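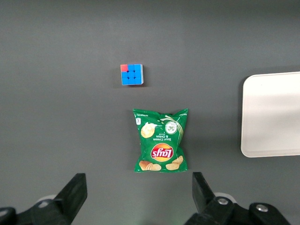

Introduction to Manipulation
Handout 4: Visit to the Hellurari demonstration hall

Read this handout before the visit and bring it with you, printed or on a tablet. The second half has the questions for the written report. Students who were in the course last September will notice that the section on grasp planning is longer now, and that the part on mobile bases is removed.

1. Practical matters

We meet in front of the main entrance of Hellurari at 9:15. The demonstration begins at 9:30 and the door to the hall stays closed while the arm is moving, so a student who comes late has to wait for the first pause. Closed shoes are required. Long hair should be tied, and scarves and badge cords must be taken off before you go near the cell. There are lockers on the left side of the corridor, which take a coin that you get back.

The group is 18 students. We split in two halves at the coffee break: one half stays at the tabletop cell and the other half goes to the Kindar station upstairs, where the calibration is shown. After 40 minutes the halves change places. Please remember in which half you are. The list will be on the course page.

Our host is Donal Nic Aodha. He has worked with the tabletop cell since it was built and he will answer technical questions gladly, also the very basic ones. He speaks fast. Ask him to repeat.

Photographs are allowed in the hall but not in the corridor with the offices.

2. What is the cell

The cell is one arm with a parallel gripper, mounted above a flat table. The gripper has two fingers which open and close symmetrically. A small camera is fixed at the wrist and moves together with the gripper. The people at Hellurari call the whole installation Ayaaba, and the software that plans the motion is called Trullerel. You will hear both names many times during the morning, so it is good to keep them apart: Ayaaba is the hardware, Trullerel is the program.

The task of the demonstration is easy to say. A few everyday objects are put on the table, and the arm must pick up the one which is named by the operator and place it in a tray. For a person this is not a task at all. For the arm it has at least four separate problems inside, and we treat them one by one.

3. Seeing the object

The wrist camera gives a picture from a short distance. This has a good side and a bad side. The good side is that the fingers and the object are visible together at the end of the approach, so an error in position can be measured directly in the picture. The bad side is that the view is narrow. Take the tray in the opening picture: only its left part is inside the view, and the program can't know from this one picture where the tray ends. It has to remember the tray from an earlier position of the arm, or it has to move and look again.

Think also about the puzzle cube. Seen almost straight from above, it is nearly a flat square. The top face is all blue except for one red sticker in the corner, and very little of the sides can be seen. The height of the cube must come from somewhere else. In Trullerel it comes either from a second view or from a table of known objects. Ask during the visit which of the two is used for the run you are watching, because it is changed from time to time.

The snack bag brings another question. Its printing is upside down for the camera. A program that recognizes objects by their print must be able to do it in any rotation. In the first version of Trullerel this was a real weakness. The training set had 606 pictures of packages, and nearly all of them were taken with the text in reading direction. The group has repeated the training with rotated copies of the same pictures. Donal will show the results before and after.

4. Choosing the grasp

For a rigid object with parallel sides, the choice is simple. The fingers should touch two opposite faces, the line between the contacts should pass near the center of mass, and the opening must be bigger than the object before the approach begins. The cube is a textbook case. We calculated a very similar grasp in the second exercise, and you may use your own result for comparison. Remember that the cube has layers which can turn. If the two fingers press at different heights, or if one finger arrives much earlier than the other, a layer may rotate a little and the contact is not anymore what we planned.

A bag of chips is a different case. It is soft, there is air in it, and the surface is smooth plastic with folds. The outline seen by the camera is not the outline that the fingers will meet after the first contact, because the bag gives way. Three strategies are used in the lab:

Side grasp. The fingers go down on the two long sides and close slowly. The force must be low or the contents will be broken. When the bag has little air this grasp often fails, because the material slides between the fingers and only a fold is held.

Seal grasp. One finger goes on each side of the flat seal at the end. The seal is thin and strong, and the contents are not touched. The difficulty is to lift the seal from the table, for it lies almost flat. The bag then hangs and swings, so the motion afterwards must be slow.

Push and grasp. The bag is first pushed against something which doesn't move, for example the rim of the tray, until it bends up, and after this it is grasped. This needs more time and more space.

No strategy is the best for all positions of the bag. Trullerel gives a score to each of them and takes the highest one. The rule for the score is on the sheet that you get at the door. I ask you to read it carefully, because the first question of the report depends on it.

5. The approach

Between the choice of the grasp and the contact there is the approach. The arm first goes to a point above the object, with the fingers open. Then it comes down vertically, at a lower speed. The neighbors of the object matter here. With two objects close together, an open finger can hit the second object on the way down. When the space between them is wide, the program has more freedom, but it must check anyway, and this check takes a part of the calculation time also when the table looks easy to us.

Watch the fingers when they come near the table. The height of the table is known very precisely, yet the finger tips are replaced often and the new ones are not always exactly the same length. For this reason the last few millimeters are controlled by force. The arm goes down until it feels a small resistance, then it lifts a bit. You can hear a short change in the sound of the motors at this moment.

6. Placing

Many students consider the placing as the easy half of the task. In the log that Hellurari gave us for this course there are 47 failed runs, and about a third of them failed after a correct grasp. The typical reasons are: the object was released too high, the object touched the rim of the tray, or a soft object stayed on one finger after opening. The log is on the course page together with this handout. Please look at minimum five runs before the visit, so that your questions can be concrete.

7. During the visit

Stand behind the yellow line. The cell has a light barrier, and if you put a hand or a bag through it the arm stops and the run is lost. This happened twice last year and the restart takes several minutes.

Each student should write down, for one complete run that he or she has watched: the object named by the operator, the strategy chosen, the time from the command to the contact, the time from the contact to the release, and the result. Use a normal stopwatch. Precision of one second is sufficient.

At the Kindar station you will see how the position of the camera relative to the gripper is found. It is the same calculation as in Lecture 6, with a printed pattern. Bring the formula sheet.

8. Questions for the report

a) Use the scoring rule to calculate the score of the side grasp and of the seal grasp for the bag in your run, or for the bag in the run of a colleague if yours was with another object. Do you get the same choice as the program?

b) Describe one situation in which the wrist camera alone is not sufficient. Propose where you would place a second camera, and say what it would cost in calibration work.

c) The cube and the bag are both on the table and the operator names the bag. Draw the approach from above. Mark the area in which the cube would disturb the fingers. State which opening of the gripper you assumed.

d) Choose one failed run from the log. Was it a failure of seeing, of choosing, of approach or of placing? It may be more than one. Give the time in the log at which the error could have been noticed first.

The report has maximum four pages, drawings included. You can work in pairs for question c, but each student writes the own text. Upload it in the usual folder. Reports by e-mail get lost in my mailbox, so please don't send them there.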